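Resealing the grout in a shower area before letting a property

Posted by Eshun Lettings, May

Our office manages a small block in which each flat has one tiled bathroom. The grout in the shower area of one flat has darkened along the lower rows. We should be grateful for advice on whether it may be cleaned and resealed, or whether it must be raked out and replaced.

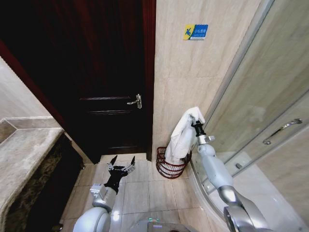

The tiling was completed 13 years ago and we hold no record of the product used. The new tenancy begins in 6 weeks.

Adeel Soomro

Cleaning should be attempted first. Apply a mild alkaline cleaner, leave it for ten minutes, scrub with a nylon brush and rinse thoroughly. Acidic products must not be used on natural stone. Allow 2 full days of drying with the extractor running before any sealer is applied. Where the grout crumbles under a fingernail, sealing will serve no purpose and those joints should be raked out.

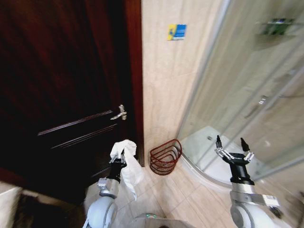 Corner joints are a separate matter. They should be filled with sanitary silicone, as grout in a corner will crack with ordinary movement of the walls.

Grurnar

Agree with the above. Check the shower tray for movement as well.

Listamier

We had ours replaced entirely and it cost 2,000 with the silicone included. Please obtain more than one quotation.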